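Care of Hot Air Guns and Heat Shrink Tools in the Workshop

Kuvgate supplies heat tools to joinery, sign and packaging shops. The following guidance applies to all hand-held and bench-mounted hot air tools in the Modico range and may be used alongside the instruction sheet packed with each tool.

Before use

Check the cord along its full length and look into the nozzle for dust, film residue or hardened adhesive. Residue left in the nozzle will smoke at working temperature and may mark light-colored material. Confirm that the air intake at the rear of the tool is clear. Intake screens should be brushed every 60 hours of operation, or every week in shops where sanding takes place in the same room.

Setting the temperature

Begin at the lowest setting and raise it in small steps, testing each step on scrap of the same material. Thin shrink film seldom needs more than the second setting. Keep the nozzle moving and hold it at an even distance from the work. If the film turns cloudy or draws into holes, lower the temperature before changing the distance.

Cooling down

Run the tool on the cold air setting for seven minutes before switching it off. Pulling the plug on a hot tool leaves heat trapped around the element and shortens its life. Stand the tool upright on its rear rest while it cools — never on its side, and never on a foam mat.

Cleaning the nozzle

Clean the nozzle only when the tool is cold and unplugged. Use a brass brush, working from the inside outward. Swai nozzle paste may be applied to the threads in a thin coat. Do not apply it to the inside wall or to the heating element. Wipe off any excess with a dry cotton cloth.

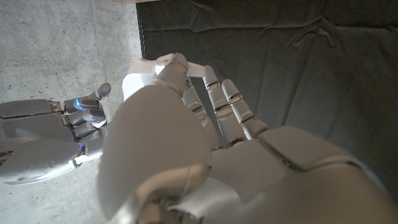 Piroska Kerekes writes that in her shop the brass brush left streaks on reducer nozzles, and that a nylon brush with warm soapy water gave a cleaner result. This method is acceptable for removable nozzles, provided that they are dried fully before being refitted.

Storage

Hang tools by the loop or place them in a ventilated cabinet. Coil cords loosely and do not wrap them around the barrel. Spare elements, part number 378, should remain in their sealed bags until needed.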